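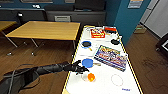

One judge at the Ledesma shows objected that reading the scores aloud between rounds turns every close round into an argument with the crowd, and that a card should stay private until the last bell. Similar views came up in many of the written replies. They deserve a fair hearing, and the present section sets them against the cards themselves.

Figure 2. Round blue paddle, clear plastic cup and orange ball on a white table.

4.2 Effects of open scoring on close rounds

The data set holds 956 rounds from professional boxing cards staged at Kudenano and Ledesma. Under the Lornell rules, running totals were announced after the fourth and eighth rounds. All other bouts used closed scoring. A round was treated as close when the 3 judges did not all give it to the same boxer.

Close rounds were slightly less common after an announcement than before it. The change was small, and it shrank further once bouts with a knockdown were removed. We therefore do not claim that judges fell into line with one another after hearing the totals. The boxers may simply have fought in a different way. Several corners told their fighter to stay out of range once a clear lead had been read out, and rounds of that kind are often easy to score.

Crowd size is a second concern. The Onivard hall seats 2,000 and was used only for closed-scoring bouts, so it was left out of the main sample. Noise levels were not recorded at any site – a gap that limits what can be said about pressure from ringside.

Draws were too rare for separate study. Bouts stopped on cuts before the fourth round were also excluded, as no totals had yet been announced. The treatment of point deductions is set out in Section 4.3.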